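Dadano Kitchen Bench Set for two-arm tabletop robots

Made by Yi-an Ji
Page updated 2020-11-23

Price: $400, plus shipping
Ships from: my garage, usually within a week

If you've built (or bought, or half built) a pair of robot arms and you're tired of making them pick up foam cubes, I think you'll like this one. It's a kitchen-themed practice layout: a long brown mat, a dish rack, a plate stand, a mug tree, plates in different colors, a couple of mugs, and the little booklet I wish I'd had when I started. You put it under your arms, you set things out, and you find out very quickly what your grippers are bad at. Mine were bad at mugs. They're still a bit bad at mugs!

I put the first version together for my own setup, then Gil-soo Na came over, watched it for a whole evening and asked if he could have one too. So I made a second, and by March I had a short list of people asking, and now there's a web page, which feels very grown-up.

What's in the box

The mat. Brown, plain, and long enough for two arms to share. I tried a patterned one first and my camera software kept finding "objects" in the pattern, so plain it is. It comes folded, so expect some creases. They relax a little if you leave a few heavy books on it overnight, and they never get completely flat.

The dish rack. Black, with slots that hold plates upright. This is where most people start, and I'd say it's the right place to start, as an upright plate gives a gripper a nice clear rim to close on.

The plate stand. Wooden. Plates stand staggered in it, so the ones behind peek up over the ones in front, and getting a back one out without nudging its neighbor is a proper challenge. Leave it for your second week.

The mug tree. Light wood, one post, short pegs. More on this below, I have feelings about it.

Plates in assorted colors. You'll get a mix of soft greens, blues, grays and a yellow. Colors vary a bit from batch to batch depending on what my supplier has, so please don't write to me that your green isn't the green you saw here. If you need one particular color for your vision code, send me a note before ordering and I'll see what's on the shelf.

Two mugs. One pink, one teal with yellow on the inside. The yellow is handy, by the way. A simple color threshold will tell you which way the mug is facing, and you get a lot of use out of that before you need anything cleverer.

The booklet. 23 pages, stapled, with my starting layouts, the order I'd try things in, and a blank chart at the back for writing down what worked. I drew the diagrams myself and you can tell.

What's not in the box

The arms! I get asked this more than anything else. There are no robot arms, grippers, motors or cameras for $400. There's also no table, no toaster oven and no fruit. The oven on my own mat came out of our kitchen, and I use it as a big solid thing for the arms to steer around. Any boxy appliance will do. I do the same with a wire-mesh cabinet at the other end. Fill the corners of your mat with whatever you've got, as long as it's heavy enough to stay put when it gets bumped.

Will it work with my arms?

Probably. My own setup is a pair of white arms with slim black grippers, and everything in the set can be handled by a parallel gripper of a pretty ordinary size. In-ho Kwon runs his on a much older pair he rebuilt from parts, with Virow controllers and some fingers he printed himself, and he gets on fine with everything apart from the back row of the plate stand. If your gripper opens wide enough to go around an apple, you can do every exercise in the booklet.

What matters more is reach. Both arms should be able to get to the middle of the mat, and at least one should be able to reach behind the mug tree without resting its elbow on something. Check this before you order, please. Wave the arms around over an empty table and mark the far limit with tape.

If you want suction cups, this isn't the set for you. Flat plates would be all right, but the mugs would drive you up the wall.

On my own bench

I run one arm on dishes and let the other do odd jobs, and then I swap them over. A piece of fruit makes a nice change from plates, being round and easy to roll away from you if you come in too fast. The plates get moved between the rack and the stand all day long, so don't take my arrangement as the "correct" one, the booklet has several. 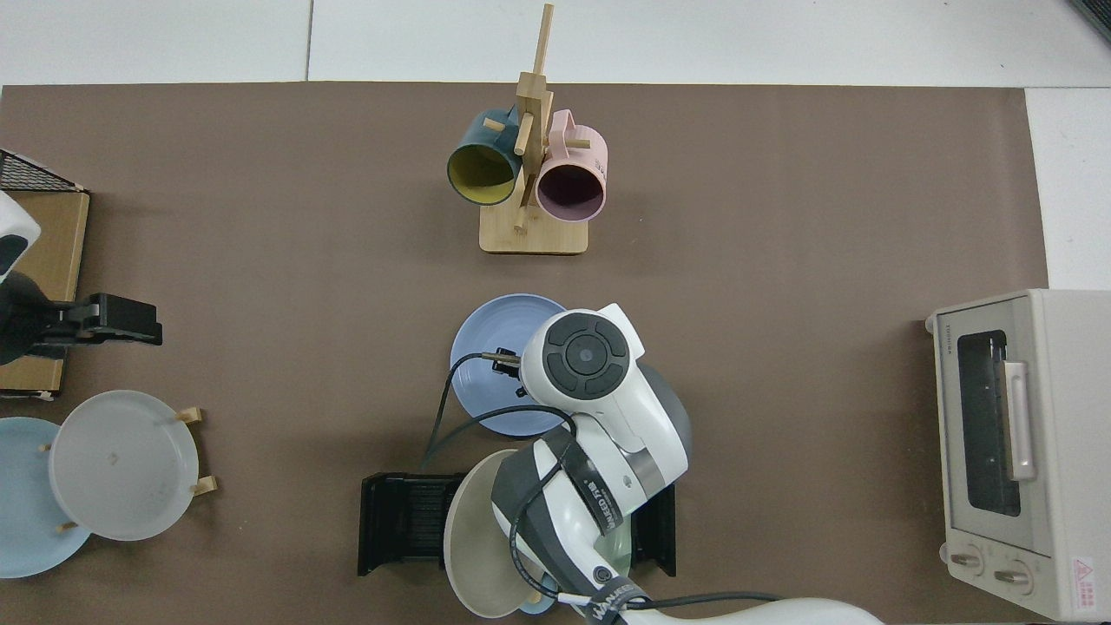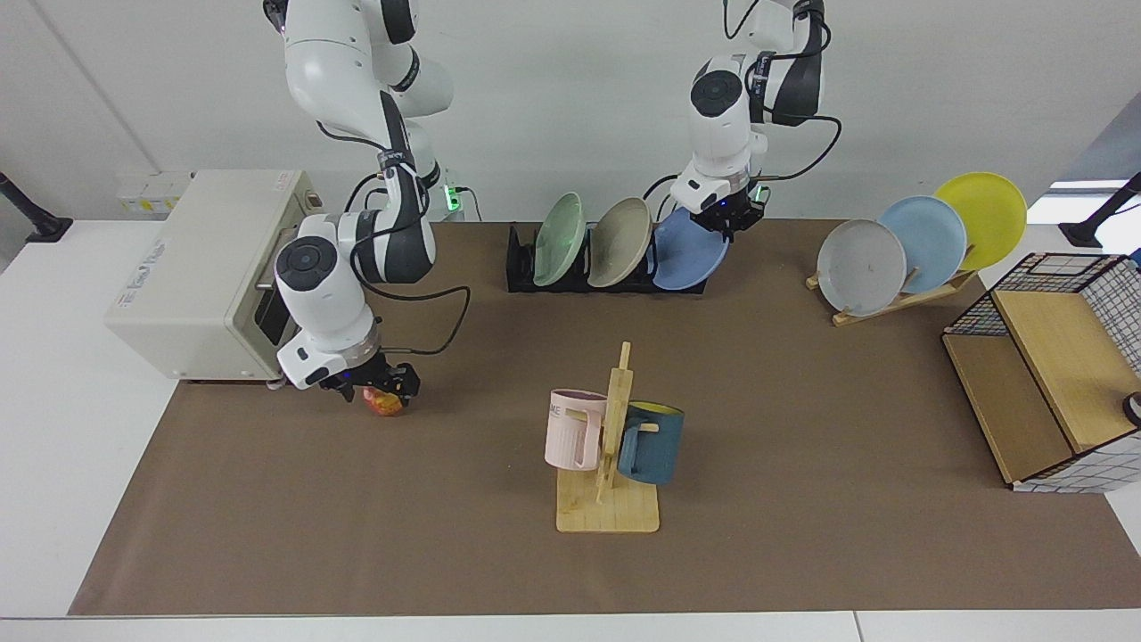
The kitchen layout on the brown mat, with both arms at work.

Setting it up

Clear the table completely. I know. Do it anyway.

Lay the mat down and tape the corners. Painter's tape is good enough. Without tape it creeps, a tiny bit every time a gripper presses down on it, and after an hour your saved positions are all off and you'll blame your code. I blamed mine for two evenings.

Put the big things down first: oven or box or whatever you're using, then the dish rack, then the plate stand. Leave a hand's width between the rack and the stand to begin with. You can close the gap later when you're feeling brave.

Stand the mug tree somewhere near the middle, where both arms can get at it. Start with empty pegs and hang the mugs once the plates are going well.

Now dress your cables. Make a generous loop at every joint that bends, move the arm through its whole range by hand if yours lets you, and watch what the loop does. A cable that catches on a mug peg will take the whole tree with it. Ye-seo Pyo sent me a very sad email about this, and a replacement mug went out the same day.

Then run everything at a quarter of your normal speed until you trust it. Keep one hand near the stop button and the other hand in your pocket.

About the mug tree

This is the part of the set I get the most mail about, both kinds. Hanging a mug on a peg needs the handle pointing the right way, the tilt more or less right, and a small drop at the end so the handle settles. Miss by a bit and it slides off. Pegs stick out at angles, too, so the move that works for one side of the post is wrong for the other, and you can't just mirror it.

My advice is to do it backwards first. Hang the mug by hand, drive the gripper to it, close, and record the path as you lift the mug away. Play that path in reverse and you've got a decent first try at hanging it. It won't be perfect but it'll be close, and from there you're nudging instead of guessing.

If the tree rocks, put a piece of rubber shelf liner under the base. I now throw one in with every order.

How it's held up

I've logged nearly 3,000 picks on my own set. I have broken things, sure, mostly by being impatient and turning the speed up before supper. The mat has some shiny spots where the grippers touch down the most. The mug tree came loose at the post once and I glued it, and the ones I ship now have a screw through the bottom as well.

Nam-gil Oh uses his in a shared workshop where other people pile their stuff on the table, so his has had a harder life than mine. He tells me the plates have gone missing twice and were both times found in the workshop kitchen, with sandwiches on them. Write ROBOT on the bottoms in marker.

Spares and extras

Single plate, any color I have in stock. Ask me.
Replacement mug. Ask me, and tell me which one.
Mug tree with spare pegs. Made to order, allow a couple of weeks.
Extra booklet. Free as a file, just send an email.

I'm also trying out a cutlery tray made by a small shop called Magbanua. So far my grippers can't get a teaspoon out of it to save their lives, so it's not for sale yet.

Ordering and returns

Write to me through the form with your name, where you live and what arms you have. I'd like to know about the arms even if it's a messy homemade pair — especially then. I'll write back with the shipping cost and a payment link. Everything is packed by me on the dining table, so around the holidays it can take a little longer.

You have 3 weeks to send it back if you don't get on with it. I only ask that the plates be in one piece. If something arrives broken, take a photo of the box and the pieces and I'll send you another, no need to mail the bits back.

Questions about the booklet exercises are welcome too. I answer in the evenings, and if it's a mug question I'll probably answer at length.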